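把门把手藏起来，是谁出的主意

作者：贾米·弗尼瓦尔
2023年2月1日

打印本文　|　用电子邮件发送给朋友

霍利亚（Hollia）新款电动轿车的发布会开了两个钟头，其中讲门把手的部分比讲刹车的部分还长。台上的人说，这是“与车身的一次和解”。我坐在第四排，旁边的同行小声问我，车身跟门把手什么时候吵过架。

他们要讲的东西其实很简单：门把手平时缩在门里，与车门齐平，人走近了它才伸出来，客客气气地等你握。关上门，它再缩回去，仿佛刚才的事没有发生过。

我借了一辆开了两周。头三天相当得意，每次在停车场看它自己伸出来，都有种被管家迎接的错觉。第四天下了冻雨。早上我站在车旁，手机显示电量充足、座椅已预热、车内二十二度，而四个门把手一个也没出来。我用拳头侧面敲了一阵，又用掌根敲了一阵，最后邻居提来半壶温水。她开一辆十一年的旧掀背车，门把手是一根横着的塑料条，拉一下，门就开了。她浇水的时候没说什么，我很感激她。

后来我去请教托比亚斯·费雷拉。他在阿斯特德（Aststead）开修理铺，电动车和油车都修，墙上贴着一张手写的价目表，最底下一行是“听客户解释它为什么会坏：另计”。我问他隐藏式把手常不常修，他拉开工作台下面的抽屉给我看，里面全是小电机。

“原来一个把手，一根弹簧，一根拉杆。”他说，“现在一个把手有电机，有齿轮，有微动开关，有线束，还有一个决定要不要理你的程序。一辆车四份。”

他顺手拆了一个给我讲解。齿轮是塑料的，比指甲盖大一点，断了两个齿。厂家不单卖这个齿轮，只卖总成，总成报价515。他自己找人做了一批金属的，装上以后倒是再没断过，只是把手伸出来的时候会“咔”一声，有客户嫌它听着不够高级。

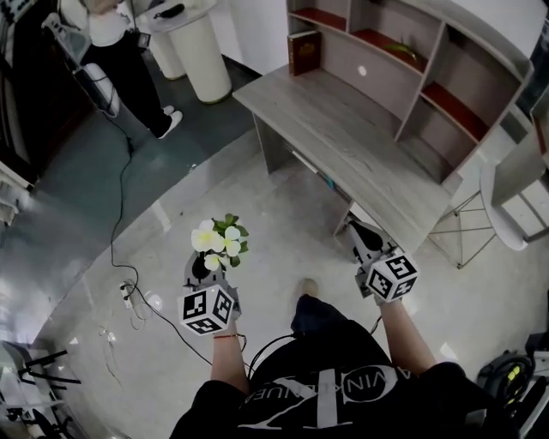

厂家的理由向来是风阻。把手藏起来，气流顺了，续航就长了。我拿这个问题去问罗斯科·哈尔沃森，他在罗博瑟姆（Rowbotham）的风洞里吹了半辈子车，如今退休，说话没有顾忌。他先问我平时开多快。我说上下班，堵车，经常和共享单车一个速度。

他说那你这把手藏不藏，风是不知道的。

跑高速的话会有一点好处，他承认，但同样一点好处，把胎压打足也能拿到，把车顶那个一年用一次的行李架拆下来，拿到的更多。他当年的团队为后视镜的形状争过一个月，从没有人为门把手开过会。“后来市场部的人来看风洞，”他说，“一看油泥模型上没有把手，因为我们还没来得及做，他们说真漂亮。”

我没法核实这段往事，但很愿意相信它。

更叫人不放心的是另一头的事。碰撞之后断了电，把手该不该弹出来？弹不出来，外面的人抓哪里？霍利亚的说明书里有答案，在第三章“紧急情况”下面：按压把手前端，待后端翘起后向外拉动。我请家里来吃饭的几位客人轮流试过，停好的车，光线很好，谁也不着急。有人按了后端，有人按了充电口盖，我岳父绕到车尾，打开后备厢爬了进去，从里面把门推开，出来时还有几分自豪。

车里那一侧也没闲着。内把手改成了一枚按钮，机械备用拉手则藏在门板储物格底部的一块橡胶垫下面。我问销售为什么要藏，他说怕乘客误拉。这个逻辑我想了几天：一件东西是给慌张的人用的，所以要放在只有冷静的人才找得到的地方。

公平地讲，也不是每家都这么干。吉劳（Jillau）去年八月推出的小型电动车就用了传统把手，宣传册上给它起名叫“直觉式机械开启界面”，整整占了一页。我去店里拉了几下，手感扎实，门开了。销售在旁边观察我的表情，大概在等我惊叹。我确实有点想惊叹，忍住了。

选装表里倒有一项隐藏式把手，加价1,000。我问选的人多不多，他说多，几乎都选。

我把这个消息带回给费雷拉，他正趴在一辆车的门板里找线头，只伸出一只手，朝抽屉那边指了指。他说那就得再买个大点的抽屉。

借来的那辆车还回去那天，霍利亚的工作人员请我填一份体验问卷，共两页，关于门把手只有一题：“您对迎宾伸出动画的满意度如何？”选项从“满意”到“非常满意”。我在旁边空白处写了几行关于冻雨的事。他看了看，说这个栏目系统录不进去，然后走到车旁，准备把车开进车间。把手没有出来。他很熟练地用拳头侧面敲了三下。

打印本文　|　用电子邮件发送给朋友

读者评论

伊玛尼·哈达德：
我的车没被冻住过，但是洗车的时候它会自己伸出来，因为钥匙在我口袋里。刷子过来它缩，刷子过去它伸，来回好几趟。洗车店的老板现在看到我就让我把钥匙放到马路对面去。

沃恩·中村：
作者对风阻的部分有点轻描淡写了。我每天跑高速，省一点是一点。不过把手确实修过一次，花了500，所以省下来的那一点现在还没回本。

老掀背车主：
横着一根塑料条的那种，我的车也是，冬天戴着厚手套照样拉。求厂家不要“升级”。

沃恩·中村：
回楼上：你那个车停产了，放心，升不了。

伊玛尼·哈达德：
想问一下费雷拉师傅的金属齿轮卖不卖，咔一声我不介意。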